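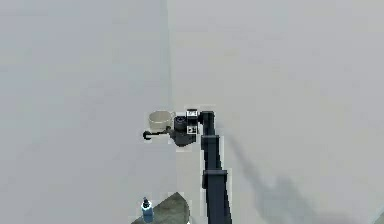 You could spend a whole afternoon steering a simulated arm round a cup and still not have one run worth keeping, according to a reader who wrote in after last month's piece, and why would anyone do that to themselves? Fair question! It's been rattling round my head ever since, so I went along to Enance to find out.

April, posted 4.15 pm
By the workshop desk

Enance has started gathering examples for Riten, its learning system for picking things up and moving them, and it's doing the first stretch entirely in simulation. No real arm, no real cup, nothing to sweep up afterwards. A person sits at a screen, takes hold of a pair of hand controls and drives the arm through the job from start to finish. Every movement gets saved, and the saved runs are what Riten learns from.

I had assumed this would be a bit like a computer game. It is for the first few minutes (I was rather pleased with myself) and then it becomes much more like threading a needle while wearing oven gloves. The pale floor gives you very little to judge distance by, so I found myself watching the arm's shadow the whole time. One of the regulars told me that most beginners do the same and that it wears off after a while. Mine hadn't worn off by the time I left.

There are 11 people taking turns at it, spread over 2 sites, one at Enance's own office and the other at Dimard, across the river. Each turn lasts two hours, with a break in the middle that people do take, having learnt what their wrists feel like otherwise. The cup job is one of four on the list at the moment. I only tried that one. I was offered the stacking job and said no thank you.

What surprised me was how fussy they are about what goes in. A run where you dither above the cup for ages gets thrown out, even if you pick it up perfectly well in the end. So does one where you bump it and carry on as if nothing happened. But a run where you come in badly, back off and have another go is kept and given its own label — they want plenty of those, because the arm is going to make a mess of things sooner or later and needs to have seen somebody recover. My best attempt was one of these. It's in the pile now, so if Riten ever approaches a cup sideways and changes its mind, you know who to blame.

The starting layout is shifted between runs too, which I grumbled about at the time. Just as you get the hang of reaching one spot, the cup is somewhere else.

Back to our reader, then. Yes, it can be slow, and yes, you can lose an afternoon to it. The people I sat with seemed to mind far less than I'd expected, and a couple were swapping tips about elbow angles over their tea.

Collecting at both sites carries on through the summer. After that the plan is to try the same jobs on a real arm at the Kaewsai building, and I've asked if I can come along and watch — only watch, this time.

Contact the newsdesk | Copyright, all rights reserved | Back to top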